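# Halness chores project: progress report, April

Prepared by Bohumila Matoušek for Vratislav Čierny, Plornar fund 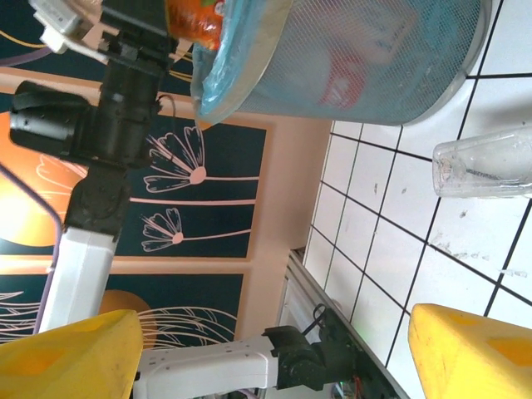
The second grant period covered trash and floor pickup. The question we were funded to answer is whether a pair of arms can do the closing-up chores in a small office or shop without a person standing by. At the end of this period the answer is still no, though parts of the job are closer than they were in the last report.

## Work done

We ran 800 trials at the Stonport site. Each trial had the same parts: lift the wastebasket, empty it, put it back, then pick up litter from the floor around it.

- Lifting and holding a mesh wastebasket is dependable. The rim gives the gripper something to hold.
- Emptying is fair. Wrappers cling to the liner and sometimes have to be shaken out twice.
- Changing the liner is poor. Tucking a thin plastic bag over a rim takes a person a few seconds, and our best run took 10 minutes.
- Clear plastic cups on glossy tile are often missed. Marek Šimko is retraining the detector with more of them lying on their sides.
- Small specks of debris are out of reach for these grippers. We suggest leaving them to a vacuum and dropping them from the goals.

## Problems

We lost 5 working days to a failed elbow joint. Bořivoj Slanina replaced it and rerouted the cables — one had been catching when the arm was fully raised. The two arms also still wait on each other too long during a handoff. This costs more time than any single grasp.

## Budget

Spending on parts came to $3936, mostly the joint and spare gripper fingers. That is within the amount approved. No extra money is requested.

## Next period

Benedetta Sorrentino will lead the liner work. She wants to try a stiffer bag first and go back to the thin ones later. We also plan to move one pair of arms to the Beneš shop, where the bins are a different shape and staff will be walking past during trials. We need your written approval for that move before we can book the space.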